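**Ticket: CSV import macro drops rows, totals wrong on the Langat sheet**
Opened by: Judite Henriques
Status: open, workaround in place
October 2020

Monthly import from Prustska. Workbook is the old one, RurbyImport.xlsm. Export has 1,650 rows, macro brings in 1,000 and stops. No error, status bar says Done. Same result on my laptop and the desktop.

**Tried first**

- Re-exported the file. Same.
- Opened the CSV in Notepad, all rows there, last line complete.
- Deleted the Langat sheet and let the macro rebuild it. Same.
- Ran the July file. Fine, but that one is way under 1,000.

**Found (1)**

Array size hard coded. Top of ReadLines:

```vba
Dim buf(1 To 1000) As String
On Error Resume Next
```

So row 1001 throws subscript out of range and Resume Next eats it. Then the write loop only goes to UBound. Changed to:

```vba
Dim buf() As String
ReDim buf(1 To lineCount)
```

lineCount comes from a first pass over the file. Slower but who cares. Took the Resume Next out and put in a proper handler that shows Err.Number and the row it died on.

**Found (2)**

With the handler in, it now stops at row 67. Type mismatch, error 13. Good, at least its telling me something. Amount column there is an empty string and code does CDbl on it straight. Added:

```vba
If Len(Trim(parts(4))) = 0 Then
 amt = 0
Else
 amt = CDbl(parts(4))
End If
```

Runs to the end now. All 1,650 in.

**Found (3) – not fixed**

Total on Langat still doesn't match the Prustska report. Off by 29 rows' worth. Filtered them out, all from Idness, all have a comma inside the quoted name field. Split(line, ",") doesn't know about quotes so everything after shifts one to the right and the amount lands in the date column. The old macro did this too, the totals were just never checked on that sheet.

Options:

1. Ask Idness to export with semicolons. Asked, no answer yet.
2. Write a small parser that walks the line charcter by character and flips a flag on each quote.
3. Workbooks.OpenText with TextQualifier set, copy the range over, close it.

Leaning to 3. Tested by hand on a copy, names came in right but the item codes lost their leading zeros. Needs FieldInfo with column 2 as text. And it has to be a .txt, Excel ignores FieldInfo when the extension is .csv. Rename first with FileCopy, to the temp folder.

**Workaround until then**

Run the macro, filter the date column on Langat for anything not a date, fix those by hand. Don't sort before filtering – the Rurby lookup goes by row position and it will break.

**To do**

- OpenText version, test on July and the current file
- check sub for row count in vs. row count out, message box if diffrent
- same hard coded 1000 in WriteSummary, change that too
- save old module as .bas before overwriting

Leaving open till the totals match.
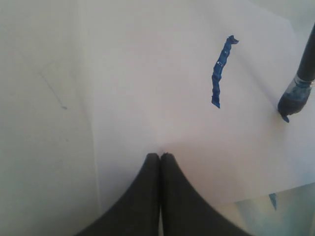
*Gripper fingers closed, white paper*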